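4.2 Evaluación del kit de captura Wunham

El kit Wunham, distribuido por Zendstead, se compone de dos pinzas de mano, una para cada extremidad, y del software de registro. Lo evaluamos en una tarea de envasado con restos de embalaje ligero, materiales que suelen dar problemas a los dedos rígidos. Participaron 3 operadores, que completaron 338 demostraciones en sesiones de unos 14 minutos. La Figura 6 muestra el puesto durante una de ellas, con un envoltorio translúcido arrugado junto a la pinza izquierda y la bandeja blanca de plástico, con crestas paralelas, hacia el centro derecha del tablero.

Compartido 14 veces · 3 comentarios

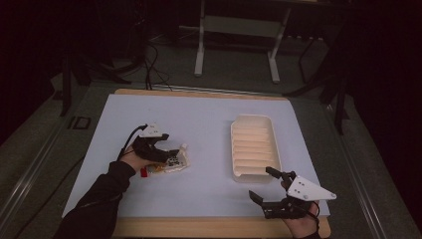
4.3 Resultados y limitaciones

El registro se interrumpió en 3 demostraciones, todas de la primera sesión. Los operadores valoraron bien el cierre de los dedos – sobre todo con piezas pequeñas – y peor la gestión de los cables. Leiva y Garrido repitieron la calibración cada 200 agarres, según el manual. No se comparó el kit con el modelo de Itard.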